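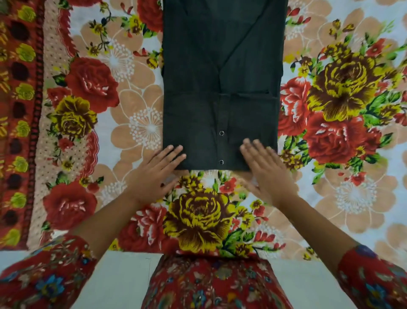

Words by Despina Ene

The Gunora Snap Shirt

I've been selling this shirt for nearly 10 years now and I still get asked the same thing every week: does it wrinkle? A little, yes! It's cloth. You'll get some faint creases if it sits in a drawer, and I wear mine that way and get on with my day.

The color we call Condori, a dark charcoal green that goes with pretty much everything I own (jeans, mostly). It closes down the front with metal snaps, silver around the rim and dark in the middle. I love a snap. You can do them up half asleep, and no thread to come loose the night before a trip.

Folding it is easy too. Lay it face down, sleeves in behind the body, sides straight, then bring the bottom up and flip it over. Press it flat with both hands and it'll sit nicely on a shelf or in a carry-on. I do mine on the bed, usually on top of the loudest sheets in the house.

Wash cold, hang to dry, snaps done up. Warm iron if you must, but go around the metal please.

Price: $78
Sizes: S to XXL
Also in: Cladora (a rusty brown, back in January)
Shipping: orders leave our Utdale shop every Tuesday
Returns: 24 days, unworn, tags on

Not sure on size? Write to me before you order and I'll get the tape measure out.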